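Before the bottle reaches the bin: a materials auditor on caps, sleeves and scuffed benches

Nusrat Ansari begins her working day at 7 with a bench, a wall and whatever plastic the morning has sent her. She audits drink containers for Trosside, a small contractor that advises councils and depots on sorting, and she has firm views on furniture.

"A pale top, pushed hard against a pale wall," she says. "Clear PET disappears on timber grain. On cream you pick up the outline from the shadow, and any residue shows as soon as it lands."

Her specification is short. The surface must be smooth, light in colour and free of fittings. Scuffs are tolerated. The wall behind is kept bare, with no charts or shelving, and the seam between the two is wiped at every changeover.
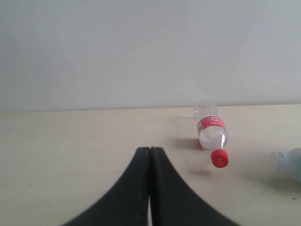

Bottles go down on their sides. Ansari regards this as settled, although she concedes that her colleague Saqib Bangash argued for upright placement for most of a season. "Upright is faster to lay out," she says. "It's slower to read. An empty bottle is top-heavy once the cap is on, and you spend your time standing things back up."

The method she uses was drafted in May for the Mornitz trial, which covered 484 containers of mixed size. Each one was graded on body, closure and sleeve. The body is usually PET. The closure is usually polyethylene or polypropylene, and in a sink-float tank both of those rise while PET sinks, so a cap left on is recoverable at plants that granulate and wash.

Sleeves and wraparound labels cause more argument. Ansari records the colour, the extent of coverage and the type of adhesive, in that order. Inks can bleed in a caustic wash and tint the flake. A bottle lying diagonally, with its base toward the wall and its cap toward the person grading it, can have all three parts assessed without being handled. 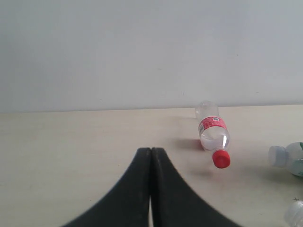
Coverage is the figure the depots ask for first. Optical sorters read the polymer through the bottle wall, and a full-body sleeve in a different resin can send a sound container to the wrong stream. A band around the middle, like the red one on the clear water bottle here, leaves the ridged base exposed, and Ansari would rather see that than any amount of coloured film. The red screw cap she would log as a separate line.

Her form runs to 17 fields. Ronja Lunde, who enters the results, has asked for it to be cut. "She's right about two of them," Ansari says. "Neck finish and country of fill. I'll give her those after the next round."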